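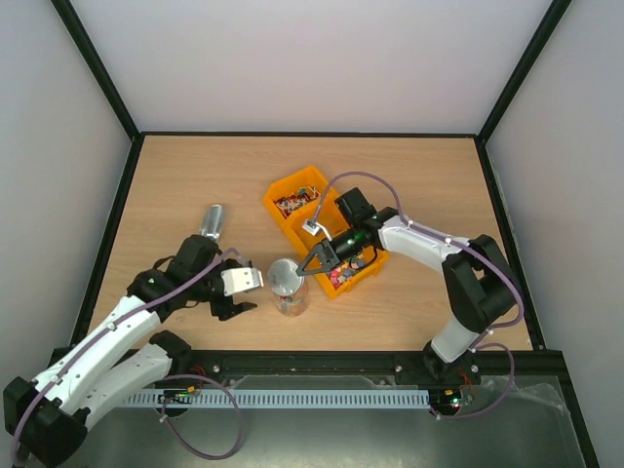
Page last changed: 8 March 2022

Tarnuvcombe craft supply room moves small parts into trays and lidded jars

The craft supply room at Tarnuvcombe has changed the way it stores miniature parts. Loose pieces used in dollhouse and jewelry classes are being taken out of mixed bags and placed in open compartment trays for sorting, then in clear jars with metal lids for the shelf. The work covers 27 product lines and is due to be finished in April.

Oduor Nyanda, who manages stock for the room, said the mixed bags had caused most of the errors in class kits. Pieces with thin sticks catch on one another and come out in clumps, and a clump weighs the same as a correct portion of something else. Kits had been filled by weight under the old system. They will now be filled by piece.

The first lines to be handled are the miniature sweets. Lollipops, each a small ball on a white stick, go in one compartment. Popsicle pieces, rounded and translucent with a short stick at one end, go in another. The two were sold together by the supplier, Graser, and had been kept together since delivery.

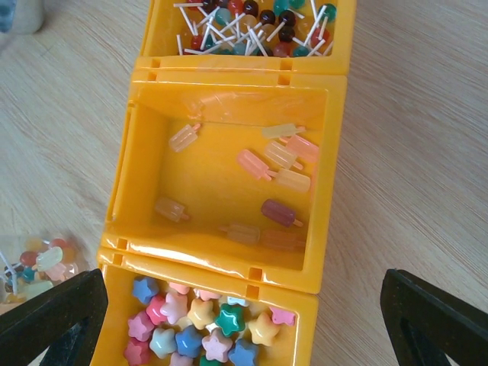
Color is the second sort. Darker pieces are easy to pick out against a yellow tray, but pale peach, pale yellow and cream are close to one another and can be misread under a bright lamp. The room has set a rule that pale colors are checked a second time on a plain white sheet before they are jarred. Dark reds and browns are passed after one check.

Each jar is limited to 200 pieces. The limit was set after a trial in which fuller jars could not be emptied without shaking, and shaking bent the sticks on the lollipops. Jars holding fewer than seven pieces are pulled from the shelf and the contents returned to the tray until the next delivery.

Labels are printed on Fovine stock and fixed to the base of the jar, leaving the side clear. The label gives the line number, the color group and the date of filling. It does not give the piece count, which is kept in the stock book.

Beads, buttons and jewelry findings will follow in that order. Findings from Mfinanga, the room's other supplier, arrive already separated by size and will go straight into jars.

Class kits ordered before the change will be filled from the old bags. Kits with missing or wrong pieces can be returned to the supply room counter, unopened parts included, for replacement from the new stock.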